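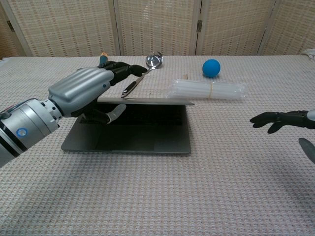

A laptop, a long silver spoon and a bundle of clear straws on a waffle-textured tablecloth.

Drorness Opens Sign-Up for April Table Clear-Out

06/03/2023
By Nikola Chmielewska

DRORNESS – Household goods reuse shop Radik will hold its second Table Clear-Out in April at its Lamont Street store. Residents are asked to empty one table at home and bring in whatever they no longer need.

The event is aimed at the mixed clutter that builds up on kitchen and dining tables, where flatware, party supplies, small toys and electronics often end up together. Last year 557 households took part and handed over 1,490 items. Of those, 829 were sold or given away through the store.

Staff will sort items at 13 stations. Spoons and other flatware should be washed and dried. Unused drinking straws are accepted if they are bundled with a rubber band or kept in a bag. Balls and other small toys should be free of cracks.

Laptops will be taken at a separate desk. Owners should back up their files, sign out of all accounts and bring the charger if they still have it. Laptops that cannot be resold will go to Atton Recycling for parts.

"Start with one table and finish it before you move on to the next," said Nikola Chmielewska, store manager at Radik. "Most people fill a grocery bag."

Sign-up is free and can be done at the store counter. Tablecloths and other linens will not be accepted this year.

Recent news
Radik extends evening drop-off hours
Atton Recycling adds cable and charger bin
Lamont Street parking changes
What to do with odd flatware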